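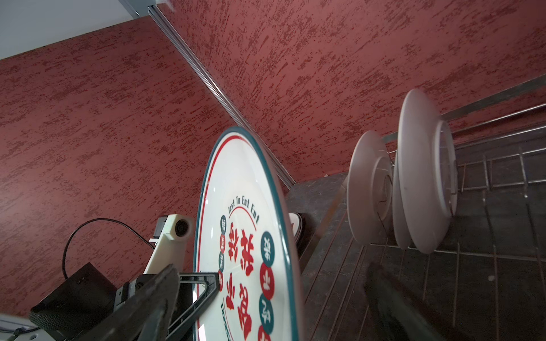
El plato llano entre los dedos de la pinza, con el escurridor detrás.

Lista de correo Vamero – manipulación y pinzas
2 sep 2022
Por: moderación de la lista Vamero
Imprimir | Enviar por correo electrónico

Asunto: Re: platos que giran dentro de la pinza

¡Hola a todos!

Qué alegría encontrarme con este hilo, porque llevamos desde mayo peleándonos con lo mismo en el puesto de Murkemberg y por fin tengo algo que contar. Copio el mensaje original y respondo debajo.

> Buenas. Tenemos dos brazos colocando vajilla en un escurridor de
> alambre. Con los cuencos, ningún problema. Con los platos llanos, la
> pinza cierra, levanta y a mitad de camino el plato gira entre los
> dedos. Unas veces llega torcido al escurridor y otras se cae. Hemos
> subido la fuerza y ahora saltan esquirlas del borde. ¿Alguien ha pasado
> por esto? Saludos desde Fudville.

¡Pues sí, exactamente por esto! Y también subimos la fuerza, claro, y también acabamos barriendo loza. En una tanda de 300 colocaciones tuvimos 20 giros y 3 platos rotos, uno de ellos con el segundo brazo demasiado cerca. Lo del brazo fue lo que nos asustó: el plato se desprendió, el controlador siguió dando el agarre por bueno (los dedos no habían llegado al cierre total) y el movimiento continuó como si nada, con trozos en la encimera.

Lo que hemos sacado en claro:

El agarre por el canto deja el peso lejos del punto de contacto, y con el esmalte mojado el plato pivota con muy poco. Bajar la aceleración del giro de muñeca al 40 % nos quitó casi todos los casos. Es más lento, pero se nota muchísimo.

Después, la detección. Ahora comparamos la imagen de la cámara de muñeca justo tras el cierre con otra antes de entrar en el escurridor. Los platos con letras o dibujo van de maravilla para esto – el de la foto, con sus caracteres rojos grandes y el borde verde azulado, se sigue sin esfuerzo. Con los blancos lisos todavía fallamos, y ahí agradecería ideas.

Y lo más importante, la parada. Si se pierde el plato, se detienen los dos brazos, no solo el que lo llevaba, y no se reanuda hasta que alguien revisa la encimera y las varillas del escurridor. Guantes y gafas para recoger, por favor. Las esquirlas pequeñas se meten también en las almohadillas de los dedos y rayan el siguiente plato.

Me queda una duda: ¿alguien ha probado la rutina de reagarre de Venter con vajilla? Consiste en apoyar la pieza, abrir y volver a cerrar más abajo. Sobre el papel me encanta, pero no sé cómo se porta con el escurridor medio lleno.

A quien escribió desde Fudville: si puedes, manda el registro de apertura de los dedos durante un giro. Me haría mucha ilusión ponerlo al lado del nuestro.

¡Un abrazo y ánimo con esos platos!

Última actualización: el mismo día del envío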